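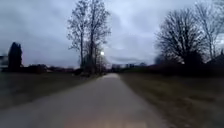
The park path at Clunutov, where Tarex tests its ground robots under the new local code.

The code is 4 pages long, and most people who work with it can recite the part about leaves. A robot on a shared path must treat a leaf-covered edge as a real edge and keep its distance. Chin-lung Kan wrote that line after a week of arguing with his own engineers at Tarex, who wanted the machine to decide for itself.

"A person walking a dog doesn't care what your software thinks the edge is," Kan says. "They want to know where the robot will be."

Until this year, small delivery and inspection robots in the district ran on whatever rules their makers liked. The code, drafted by Tarex and its rival Clovden, sets a walking-pace limit, a wide berth for anyone on foot and a full stop when the machine loses track of the path.

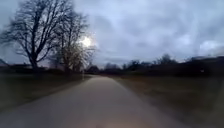 Low light took up most of the drafting. Wen-hsiung Chiu of Clovden went through 700 logged runs and found that the bad ones bunched up near the end of the afternoon. Glare was a bigger problem than darkness. A low sun or a single bright lamp can wash out the part of the view a robot needs most, so the code now asks for a slower speed whenever that happens - no matter how well the other sensors are doing.

Pui-shan Tam, who trains operators for both firms, thinks the limit is still too generous. She wants a second person on call for every dusk run.

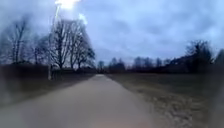

Clovden says that would double its staffing costs. The two sides settled on one operator for each robot after sunset, with a written handover at the end of the shift.

Record keeping is the least popular rule. Every stop has to be logged with a reason, and "unknown" is allowed only if someone follows it up within 26 hours. Sum-yee Lam reads the logs for Yip, the small firm hired to check them, and she sends plenty back.

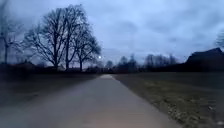
Trees, grass and a distant light at Clunutov. The code calls for slower running in glare.

The rules are voluntary for now. Both companies have agreed to follow them through the winter, and Lam will report on the first 200 runs before anyone talks about a second draft.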